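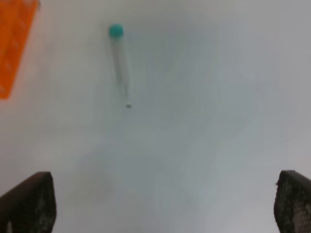
笑えなかったと書くだけなら感想文は一行で済む、残りの紙がもったいない、と言われました。ごもっともです。ごもっともなので困っています。

88分のコメディが長すぎたとき、感想文はどう書けばいいのでしょう

投稿者:冷房の真下
2025年6月28日
カテゴリ:映画・ドラマ > 感想・レビューの書き方

町のミニシアター「Jaramillo」が出している小さな会報に、映画の感想を書くことになりました。会員が順番に書く欄で、秋の号に載るそうです。締め切りは10月なので時間はあります。時間があるからといって書けるわけでもないことは、夏休みの宿題ですでに学びました。

対象の映画はもう割り振られていて、『Kallance』というコメディです。Jaramilloで一度観て、あとからFlundisの配信でもう一度観ました。二度観た理由は、一度目に寝ていた可能性を排除したかったからです。起きていました。両方とも。

ご存じない方のために筋を書きます。亡くなった伯母が、親戚7人に古い渡し船を遺します。船の名前がKallanceです。遺言によれば、全員が一晩いっしょに船に泊まらないと相続できません。ここまで聞けば、だいたい何が起きるか見当がつくと思います。そのとおりのことが起きます。寝台が足りません。誰かが海に落ちます。隠し財産の噂が流れます。犬が出てきて、犬も落ちます。

不愉快な映画ではありません。俳優はみな声が大きく、健康そうで、船もきれいです。ただ、笑うところに来るたびに「あ、ここは笑うところだな」と気づいてしまって、気づいているうちに次の笑うところが来ます。88分と書いてあるのに、途中で時計を見たときの私の感覚では、すでに翌日でした。

困っているのは次のようなことです。

笑えなかった、という事実のほかに書くことが見つかりません。「つまらなかった」を薄く延ばすと、いくらでも薄くなりますが、読む人に申し訳ないです。

かといって褒めるところを探すと、船がきれいだったことと、犬が助かったことしかありません。犬が助かったのはネタバレでしょうか。

Flundisのレビュー欄も参考に読みました。1,753件あり、上のほうは満点の星5つばかりで「家族で大爆笑」と書いてあります。私の家族は途中で風呂に入りました。笑いの好みは人それぞれと言いますが、それを書いてしまうと、そもそも感想欄が要らなくなる気がします。

会報の編集の方からは「辛口でも構いません、でも意地悪は困ります」と言われています。辛口と意地悪の境目も教えていただけると助かります。ちなみに、誰かの隣で大笑いしている人がいれば釣られて笑えたかもしれませんが、私の列は私だけでした。

よろしくお願いします。

補足です。配給がSistellというところで、予告編はとても面白かったです。予告編の感想なら今すぐ書けます。

投稿者:二本立ての二本目

予告編の感想、読みたいです。冗談のようですが半分は本気で、予告編では面白くて本編では面白くなかった場面があるなら、そこがいちばん書きやすい場所です。

『Kallance』は私も観ました。予告編で、いちばん年長の親戚がハンモックごと回転するところがありますね。あれは予告編だと、画面が切り替わった瞬間にもう回っています。本編では、本人がハンモックを見て、触って、疑い、別の親戚が「回るかもしれないよ」と言い、本人が「回るものか」と言って、それから回ります。さらに回ったあとで別の人が「回ったね」と言います。同じ回転です。違うのは前後についてくる説明の量だけで、予告編をつくった人は、その説明を全部捨てたわけです。本編の編集室にもその人がいればよかったのに、と私は思いました。

こういうふうに、ひとつの場面だけを取り出して、どこで笑いが逃げたかを書くと、一行では済まなくなります。全体がどうだったかは最後に短く触れれば足ります。読む人は会員なのでしょう。会員はもう観ているか、これから観るか、絶対に観ないかのどれかです。どの人にも、場面ひとつの話なら通じます。

手順のようなものを書いておきます。私がいつもやっているだけで、偉い人に習ったものではありません。

まず、観ているあいだに笑わなかった場面をひとつ選びます。全部笑わなかった場合は、いちばん惜しかったものを選んでください。

次に、その場面で誰が何を知っていて、誰が知らないかを紙に書きます。コメディはたいてい、誰かがまだ知らないことをこちらが知っているときに動きます。『Kallance』の夜の場面では、隠し財産の地図が偽物であることを、観客も、親戚全員も、どうやら犬も知っています。全員が知っている秘密を全員でひそひそ話すので、あそこはただ声の小さい会議になっています。

それから、その場面をどう縮めたら笑ったかを自分で考えます。これは書かなくても構いません。考えておくと、文章の中に「長い」という言葉を何度も使わずに済みます。

辛口と意地悪の境目については、私は、作った人が隣に座っていたら声に出して言えるかどうかで決めています。「回る前の説明がないほうが私は笑えました」は、気まずいですが言えます。「船だけがまともな演技をしていた」は、言いたくてたまりませんが、言えません。なので、ここに書いて気を済ませました。あなたは会報に書かないでください。

犬のネタバレについては、書いてよいと思います。動物が出てくる映画で動物が無事かどうかは、多くの人にとって入場の条件です。

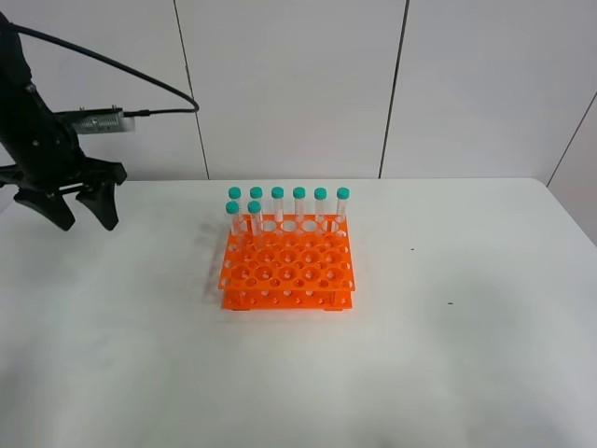
卓上すれすれに浮く黒いグリッパー

それと、星の数はあまり気にしなくていいです。配信で星を押す人は、観終わった直後に画面が押せと言うから押しています。私も一度、止めようとして満点をつけたことがあります。取り消し方がわからず、今でもその映画の熱心な支持者ということになっています。

長くなりました。説明が多い映画の話をしながら自分の説明が長いのは、承知しています。

投稿者:冷房の真下

ありがとうございます。ハンモックの前後の会話、言われてみればありました。「回ったね」のところで、私はちょうど時計を見たのだと思います。

地図の場面も観直してみます。三度目です。Flundisのほうから「この作品がお好きなあなたへ」と、別の船のコメディを勧められるようになりました。二度観れば好きだと思われるのは、機械でも人間でも同じですね。

投稿者:後方やや左

前の方の話はだいたいそのとおりと思いますが、ひとつだけ付け足します。説明を削れば笑えるかというと、そう簡単でもありません。足りないせいで笑えない映画もたくさんあり、そちらは88分がもっと長いです。何が起きているのかわからないので。

私は昔、学園祭で喜劇を書いて、客席を完全に静かにした経験があります。あの静けさについてなら、かなり詳しいつもりです。書き手の側から言えるのは、笑いは「待たせる」と「ぶつける」の配分で決まり、その配分は台本の上ではほとんど見えない、ということです。台本ではどの場面も面白いのです。読み合わせでも面白い。本番で静かになる。

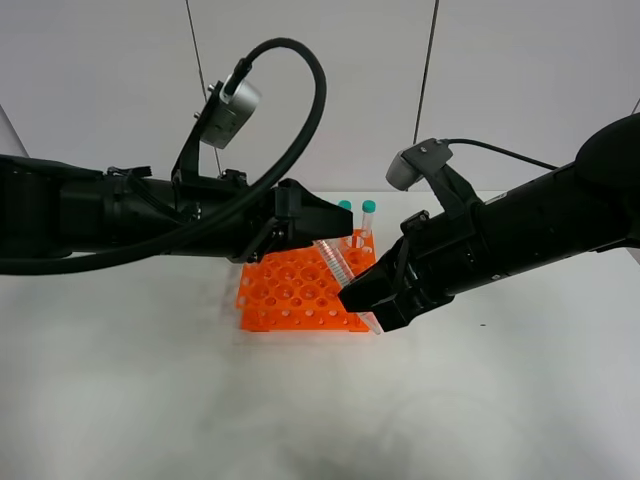 『Kallance』の中で、私がいちばん待たされ方がうまいと思ったのは、序盤の朝食の場面です。仲の悪い姉弟が、最後に残ったゆで卵に、テーブルの両側から同時に手を伸ばしますね。台詞はありません。手だけが寄っていきます。お互い相手を見ないふりをして、卵しか見ていない。あの距離がいちばん面白いのです。まだ誰も取っていない。取るかもしれないし、譲るかもしれないし、ぶつかるかもしれない。ところが映画はそこで、弟に「その卵、ぼくのだよ」と言わせてしまいます。言った途端に、卵はただの卵に戻ります。

ですから感想文には、笑えなかった場面と並べて、笑いかけた場面をひとつ入れることをお勧めします。私なら卵を入れます。全部だめだったと書かれると、読むほうは「この人は機嫌が悪かったのだな」と思うだけですが、ここは惜しかったと書いてあると、残りのだめだったという話も信用されます。打算のように聞こえるかもしれません。打算です。

あと、構成について。会報の文字数がどのくらいか書いてありませんでしたが、あらすじに半分使うのはやめたほうがいいです。あなたが質問に書いたあらすじは、あれで十分です。「誰かが海に落ちます。犬も落ちます」のくだりで、私は本編より笑いました。あれをそのまま使ってください。

つまらなかった映画のあらすじは、短く書くとだいたい面白くなります。理由はよく知りません。

家族が風呂に入った話も使えます。ただし、どの場面で立ったのかを書いてください。そこが大事です。風呂が沸いたから立ったのなら、それは給湯器の感想であって映画の感想にはなりません。

投稿者:冷房の真下

確認したところ、犬が落ちる直前に立ったそうです。「落ちると思ったから」とのことでした。これは映画の感想に入れてよさそうです。

文字数は、原稿用紙で二枚までと言われています。

投稿者:ポップコーン塩

星5つつけた側の者です。

別にいいじゃないですか、普通に面白かったですよ。疲れて帰ってきて、何も考えたくない夜に、先が全部わかる映画って最高なんですよ! 寝台が足りないって言われたら足りないし、犬が落ちそうだなと思ったら落ちるし、思ったとおりになることなんて普段の生活でまずないじゃないですか。うちは親も子どももハンモックで大笑いしました。「回ったね」も家で流行りました。洗濯機が止まるたびに誰かが言います。

感想文は好きに書けばいいと思いますけど、笑った人をばかにしてる感じになるのだけはやめてほしいです。そういうレビュー、多いので。

以上です。文章の書き方はよくわかりません。

投稿者:二本立ての二本目

洗濯機のお話で、あの台詞の正しい使いみちがわかりました。回転から十分に時間が経っていれば面白いのですね。

先ほどの回答に一点だけ訂正があります。ハンモックに乗るのは最年長の親戚だと書きましたが、観直したら二番目に年上の人でした。最年長は隣の寝台で寝ていて、騒ぎのあいだ一度も起きません。考えてみると、あの人がいちばん面白かったのかもしれません。

投稿者:後方やや左

塩さんの回答は、質問への答えにはなっていないようで、だいぶなっています。「先が全部わかる」が、片方には退屈で、もう片方にはごちそうだったわけですから、感想文はそこを書けばいい。好みは人それぞれ、で閉じずに、どちらの人がこの映画に向いているかを書く。そうすれば、読んだ人が観に行くかどうかを決められます。会報の感想欄が何かの役に立つとしたら、たぶんそのあたりです。

書き出しに迷ったら、結論を先に置いてしまってください。「私は笑いませんでした。家族は途中で風呂に入りました。それでも、疲れた夜の方には勧めます」くらいで。あとは卵とハンモックです。

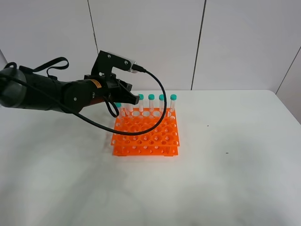 通路側:横から失礼します。同じ会報に去年書きましたが、褒めても怒っても反応はありませんでした。唯一来た反応は、上映時間の数字が間違っているという指摘です。題名と、配給と、分数だけは三回確認してください。中身は二回でいいです。

それから、劇場で観たのか配信で観たのかは必ず書いたほうがいいです。Jaramilloの会報なのにFlundisで観た話ばかりだと、劇場の人が少し寂しそうな顔をします。私は受付でその顔をされました。

投稿者:冷房の真下

みなさん、ありがとうございました。劇場で観たことは一行目に書きます。

三度目を観て、下書きを始めました。卵の場面は確かに惜しいです。弟が口を開く前に一時停止すると、かなり面白いです。そのまましばらく止めておいたら、画面が暗くなって「視聴を続けますか」と訊かれました。

塩さんへ。笑った人をばかにするつもりはありませんでしたが、質問を読み返すと少しそういう感じがしました。すみません。下書きからは「健康そうで」のところも外しました。俳優が健康で何が悪いのかと自分でも思いましたので。

最年長の親戚が寝ている件も確認しました。翌朝、船が岸に着いてから起きて「もう着いたのか」と言います。あの船で唯一、88分を短く感じた人です。この人のことを一枚目の終わりに書くつもりです。

ベストアンサーは、ひとつしか選べないそうなので、卵の方にしました。ハンモックの方の手順もそのまま使わせていただきます。原稿が載ったら、ここに報告に来ます。

投稿者:ポップコーン塩

あ、いえ、こちらこそすみません。次は勧められてた船のほうを観ます。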